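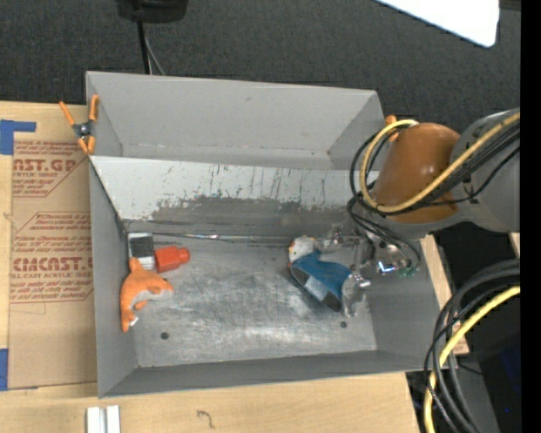

Quick one today, I have to be out the door by four. Still sorting the odds and ends Kirsten dropped off and I've got down to the stuff that doesn't belong to any pile. You know the kind. The orange dolphin is staying, don't even ask. White belly, curly tail, very squashable. My niece already has dibs anyway.

The blue fabric thing with the white trim — sleeve? little bag? I've gone back and forth all week. If it's a bag it goes with the sewing bits, if it's a sleeve then somewhere there is the rest of it and I do not want to know. The little orange-red cap thingy goes in the jar with all the other caps, untill something turns up without one.

Metal bin needs a proper scrub too. Streaks all up the back, grubby marks on the floor. Tried dish soap on a bin like it in January and gave up. Ilham swears by baking soda paste and an old toothbrush so thats the weekend.

Next up the Prurthorpe boxes. Four of them, all taped shut, no lables. Wish me luck, more on Monday if I get that far.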